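Filed under: Home & Garden, Threads

1/ So we've finally picked a floor for the hallway, after what felt like 342 trips to the tile place in Uvbridge (they know how I take my tea now, bless them). I wanted something forgiving of muddy boots and a very hairy dog.

2/ Grey marble with white veining won me over in the end, and I do keep stopping to look down at it.

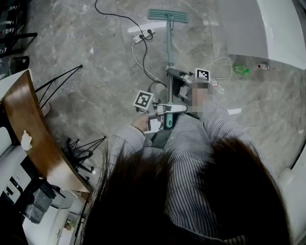
3/ Now, grout! Go a shade darker than you think, and please let it cure properly before you drag the furniture back in. We waited 8 days and I'm so glad we did. Skirting boards next, if I can ever choose a white.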